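Section 6
Recording a Demonstration by Remote Control

6.1 Scope of this section

This section explains how to record demonstrations of a two-arm task with the Trandeck operator console. It applies to stations on which both arms have been mounted, leveled and calibrated according to Section 4. For demonstrations recorded by moving the arm directly by hand, refer to Section 7.

The pouring task is used throughout this section. The same procedure applies to other tabletop tasks supplied in the Kallari task library, except where a note states otherwise.

6.2 Terms used

Demonstration: one complete recording of a task, from the start pose to the end pose.

Set: a group of demonstrations of the same task, recorded with the same objects and the same table layout.

Leader handles: the two hand controls on the operator console. Each handle drives the arm on the same side.

Hold: a state in which both arms keep their position and do not respond to the leader handles.

6.3 Before you begin

Confirm the following before switching on the arms.

The emergency stop button is within reach of the operator and has been tested during the current shift.
The table surface is clean and free of tools, cables and loose fasteners.
The backdrop does not touch either arm at any point in its travel.
The console shows at least 2 GB of free storage for the set.
All persons other than the operator are outside the marked work area.

CAUTION: Do not reach into the work area while the console shows ACTIVE. Place both arms in Hold before moving, replacing or adjusting any object on the table.

6.4 Preparing the objects

1. Select one bottle and one cup for the set. Do not change either object until the set is complete.

2. Remove the cap from the bottle and store it away from the table.

3. Fill the bottle with the practice medium listed on the task card. For first sessions, Bisht dry beads are recommended. Liquids may be used only when the splash covers described in Section 3.5 have been fitted.

4. Stand the cup upright inside the cup zone on the layout sheet. Remove the layout sheet before recording.

5. Stand the bottle inside the bottle zone, on the same side as the arm that will lift it.

NOTE: Choose a cup whose color contrasts with the table. Low contrast between the cup and the table is a common cause of rejected demonstrations at the review stage.

6.5 Starting the console

1. Turn the main switch to ON and wait for the start-up screen to close.

2. Select Record, then Two Arms, then the name of the task.

3. Enter a set number. The console accepts set numbers from 1000 to 3000. Numbers outside this range are reserved for calibration files.

4. Bring both leader handles to the rest position. The console will not leave Hold until the handles and the arms agree.

5. Press the foot pedal once. The console shows ACTIVE and recording begins.

If the console shows code 104, one of the handles was not at rest when the pedal was pressed. Release both handles, wait for the message to clear, and repeat steps 4 and 5.

6.6 Performing the pour

1. Move the right arm toward the bottle with the gripper open. Approach from the side and keep the gripper level.

2. Close the gripper on the middle of the bottle. Squeeze the handle trigger slowly and stop when the grip indicator on the console becomes steady -- further pressure does not improve the hold and may dent thin containers.

3. Lift the bottle clear of the table. Pause briefly before moving sideways.

4. Carry the bottle toward the cup. Keep the left arm low and to its own side unless the task card calls for it to steady the cup.

5. Position the mouth of the bottle over the cup, then tilt it gradually. Rotate from the wrist and avoid lowering the whole arm during the tilt.

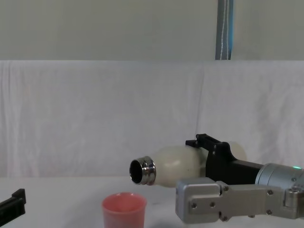 Figure 6-3. Bottle held at the midsection by the right gripper, with the open mouth above the cup.

6. Continue the tilt until the required amount has been poured. Do not shake the bottle.

7. Return the bottle to the upright position before moving it away from the cup.

8. Set the bottle down in its starting area, open the gripper, and withdraw the arm.

9. Press the foot pedal once to end the recording. The arms enter Hold.

CAUTION: If the bottle begins to slip, do not attempt to catch it with the other arm. Stop moving the handles and press the foot pedal to enter Hold. If an arm continues to move, press the emergency stop button.

6.7 Accepting or discarding a demonstration

After each recording the console displays three choices: Keep, Discard and Mark for Review.

Select Keep when the task was completed in one continuous attempt. Select Discard when an object was dropped, when the pour missed the cup, or when a person entered the work area. Select Mark for Review in all other cases.

A demonstration that contains a small correction may be kept. Hesitation, a second approach to the bottle or a minor change of angle -- these do not make a recording invalid, provided that the end result meets the task card.

Discarded recordings cannot be recovered.

6.8 Between demonstrations

1. Confirm that the console shows Hold.

2. Empty the cup and refill the bottle to the marked level.

3. Wipe any spilled medium from the table and from the gripper fingers.

4. Return both objects to their zones. Small differences in placement within a zone are acceptable and are desirable over the length of a set.

When the set is complete, select Close Set and wait for the transfer message before switching off. Sets are passed to the Tukum training server in the order in which they were closed. For the meaning of transfer messages, see Appendix B.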